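Rechercher sur le forum... Mots-clés OK

Nous utilisons des cookies pour mesurer l'audience. Accepter / Paramétrer

Temps de lecture : 2 min

Reprise du travail et tire-lait, vos rythmes ?

maman_grenadine
Je reprends en janvier, ma fille aura six mois. Elle prend le sein matin, soir et deux fois la nuit. Au bureau je pourrai tirer deux fois, dans une salle qui ferme à clé. J'ai loué le Nemico double pompage et pour l'instant je sors 80 ml par séance, rarement plus. Est-ce que ça suffit pour la crèche ou je prévois du lait en poudre ?

lilou213
À six mois avec la diversification qui démarre, 80 ml deux fois c'est juste mais jouable. Moi je tirais en plus le dimanche - enfin, le week-end quand il dormait - et je congelais. J'avais un petit stock au moment de reprendre.
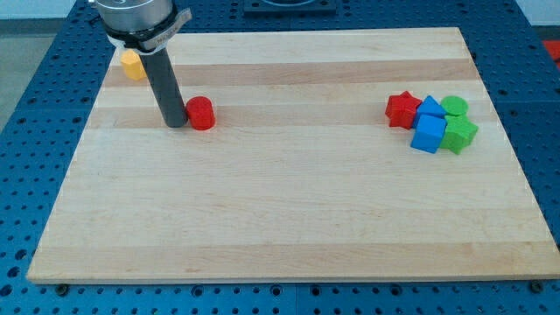
Pas d'accord, répond Pivoine : tirer le week-end en plus des tétées, elle l'a fait et elle a fini avec un engorgement et de la fièvre. Elle a préféré donner un biberon de poudre à la crèche et garder le sein à la maison, jusqu'à treize mois.

lilou213
Chacune son expérience, je n'ai jamais eu d'engorgement. Mais je tirais peu, une fois dans la journée.

tisane_froide
Vérifie la taille des téterelles avant tout. Les miennes étaient trop grandes, j'ai changé et je suis montée jusqu'à 213 ml sur la journée. La sage-femme de la PMI m'a mesurée en cinq minutes.

maman_grenadine
Je n'avais pas pensé à la taille, j'ai gardé celles de la boîte. Je prends rendez-vous et je vous redis.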